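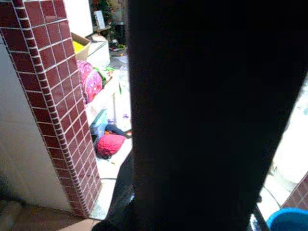 Wrist camera view, Brodeck gripper. The dark finger is on the right, with a tiled pillar on the left.

Brodeck wrist view set, README
Last edited 31 May 2024

Wrist camera recordings made while comparing two grippers, Brodeck and Vivotar, on the same arm. We wanted to know how much of a cluttered room each one hides from its own camera.

Contents
704 clips in 14 folders, 7 per gripper. Folder names start with br_ or vi_. Each folder has a notes.txt with the controller settings and the camera exposure.

What to expect
The Brodeck finger takes up a lot of the picture, and its glossy parts throw small white highlights. If your tracker locks on to bright spots, mask the gripper first. Masks are in /masks, drawn by hand by Mahsa Bakhtiari. Pale walls and floors can wash out.

Known problems
br_03 was recorded with an older Keskin controller build and its timestamps drift. Don't use it for timing.
vi_06 has no joint data.
Depth is not included for either gripper.

To do
Repeat the Vivotar runs with the shorter camera bracket, planned for October.

Contact
Panagiotis Konstantinidis, Gokmont. Please give the folder name and clip number when reporting a bad file.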